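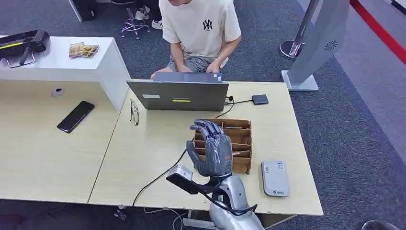 **Desk rules for powered hands: is the 2-meter line serious?**

**honness_floor2** wrote:

Our site got the new bench rules on 18 June 2018. Rule 3 says no one sits within 2 meters of a powered arm unless it's in hold mode. Rule 5 says the table has to be clear of "personal and unrelated items." I've read both of them three times and I don't see how anyone writes code under them. Whoever drafted this has never had to tune a finger joint while watching the joint move.

Is anybody else working to something like this?

---

**gripwrench** wrote:

We have the same text, probably copied from the same place. The distance came out of a rule for big fenced arms. A five-finger hand on a light forearm isn't that. It'll pinch you, sure.

Look at the setup up top. Someone in shorts on the far side of the desk, both hands on the laptop, hand open with the fingers up. That's a normal workday, and it breaks rule 3 unless the arm is in hold.

---

**Vendula Hájek** wrote:

It breaks rule 5 no matter what mode it's in. Folded glasses and a phone, both on the same surface the arm works over. I'd let the laptop go.

What bothers me more is the cabling. There's black cable looped around the wrist and forearm and then trailing off the desk edge. One more runs across the desk toward the front. Snag either one and you find out how good your torque limit is. The rules don't have a single line on cables.

---

**gripwrench** wrote:

> I'd let the laptop go.

Then you'd let the drive go too, and the wire to it, and now you're writing a list of exceptions longer than the rule.

---

**Vendula Hájek** wrote:

Fine, write the list. It's still shorter than an incident form. I filled one out at Rønning for a cracked pair of lenses and it took most of a morning.

---

**tlozano** wrote:

Telmo Lozano here, I do the bench audits at Dernari. Can we stop pretending "hold mode" means anything? On our units it means the controller is keeping the motors at position. They're still powered. If the controller restarts badly, the arm goes wherever it goes. I logged 192 bench sessions this spring and "in hold" was ticked on every sheet, which tells me people tick boxes.

I'd drop the distance and ask for a stop button the seated person can reach without leaning. I can't see one in that picture. Could be out of view, but the rule should say where it goes.

---

**honness_floor2** wrote:

A button I can live with. Ours is on the wall by the door, roughly 10 steps away.

---

**gripwrench** wrote:

And who checks the button works? Fuline sold us a "safety package" that was a button and a laminated card. The card got more use.

---

**tlozano** wrote:

Whoever powers the arm presses it first thing, every session. If it doesn't cut power, you don't start.

---

**Vendula Hájek** wrote:

Add cables tied back along the forearm and I'd sign it. I still want the glasses off the desk.

---

**honness_floor2** wrote:

I'll send in the button and the cable line. Not holding my breath on rule 3.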